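Write down the bin as well as the robot

By Siiri Kuusisto
Feb 5, 2022

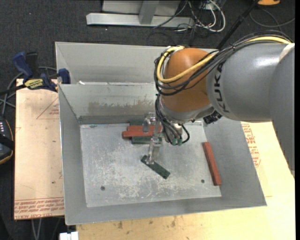 A bin-picking cell with a KUKA arm, red and green blocks and a clamped metal bin.

Most of the rules we have for robot cells are about keeping people from being hit. Those rules are good and I have no wish to loosen them. My complaint is about the other kind of rule, the kind that says how a picking trial should be set up and reported so that someone else can make sense of the result. We have very few of those, and the ones we have are mostly ignored.

I spent part of last August reading test reports for Kovengate, who were trying to choose between two suppliers of picking software. Both suppliers had sent a success rate. One had made 1170 attempts and the other 125. Both described the robot in full, down to the controller version. Neither said how deep the bin was, whether its walls sloped, what the floor was like, or how the parts got back into the bin between attempts. One report said the parts were "randomly placed". Nataša Petek rang them to ask what that meant and was told that whoever was on shift put them back by hand.

A person putting blocks back by hand does not place them at random. They spread them out. They avoid the corners, or they get bored and drop the lot in one heap. A block lying alone in the middle of the floor is a different job from a block pressed against its neighbour at the back wall, and different again from one resting near a side wall. If a report gives a single figure for all of these, I can't tell what I am buying.

So my first proposal is that every trial report should state the reset method in enough detail for a stranger to repeat it. Tip the parts from a second container at a stated height, or follow a printed list of positions, or let the robot do it by a fixed routine. I don't much mind which.

My second is about the bin. Bins get treated as furniture. But a bare metal floor gets scratched, and scratches and worn patches change how light comes off it, which matters a good deal to a camera. Vlasta Jurić has argued for years that the bin should have its own entry in the cell log, with the date it went into service and a photograph each month. I used to think this was fussy. Then at Rustton we lost almost 9 days to a fall in pick rate that went away when we put the old bin back. The new one was shinier.

Third, fixing. How a bin is held down should be written on the cell sheet. A bar clamp is fine. I have used them myself and I would take one well-placed bar clamp over a bespoke bracket that takes an hour to undo. What I object to is a clamp that appears in the cell and nowhere in the paperwork. If it is moved by the width of a finger, the bin may sit differently, and a robot working from fixed coordinates has no way of knowing. Mark the position on the board. Check the mark at the start of the shift and sign for it.

Fourth, cables. The dress on an arm, meaning the bundle that runs along the links and down to the tool, should be checked through the whole working range before a trial starts, with the gripper reaching into every corner of the bin. People tend to check it with the arm parked above the middle, where the loops have the most slack - and then the first deep reach into a corner is done at full speed.

Slavica Đorđević, who runs trials at Trovar, read a draft of this and told me it would add half a day to every test. I think she is right about the half day. She also said that small teams would skip it unless a customer asked, and she is probably right about that too. That is why I would like the customers to ask. Babić already puts a reset clause in its purchase orders, two lines long, and suppliers have managed to comply with it.

None of this needs a standards body. A single page would do, attached to the report and filled in by the person who ran the trial, with their name at the bottom. I have a draft and will send it to anyone who wants to mark it up.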